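Murnine wetland open day: worth the drive?

The flyer promised "a living landscape like no other", which is the sort of line that makes me check the fuel gauge. Murnine is 170 kilometres from home, and the open day comes round once a year, in May. I went anyway, mostly to hear what they plan to do with the grant money.

Check-in was at a folding table beside the Livallow tea van. Seven dollars for parking, which the flyer hadn't mentioned.

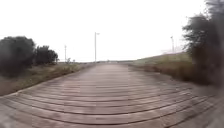
The boardwalk at Murnine.

Our guide, Gaétan McIntyre, was likeable and clearly knows his sedges. He told us 767 plant species have been recorded on the reserve. I asked how many had been found again lately and he said the survey was "being refreshed". Make of that what you will.

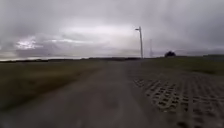 Grey sky over the gravel or dirt stretch.

The next stop was a talk on water levels by Győző Somogyi, a retired drainage engineer. It was the best part of the day. He brought hand-drawn charts going back 14 years and was frank that the new sluice may do nothing much in a dry summer. More of that, please, and fewer banners.
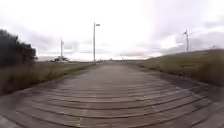

Boards running out towards the horizon.

I was less taken with the Notov display. They want to put in a visitor centre with a café called Després and a gift shop, and the colour brochure had plenty on seating and very little on sewage. When I asked about the access road I was given a pen.

As for birds, the programme listed harriers and bitterns. I heard something in the reeds after lunch that a man in a green hat said was a bittern. Maybe - he also said it would be sunny by two. 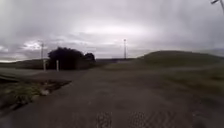 The broad path, under heavy cloud.

Plans are open for comment at the shire office until the end of the month. Take your own sandwiches.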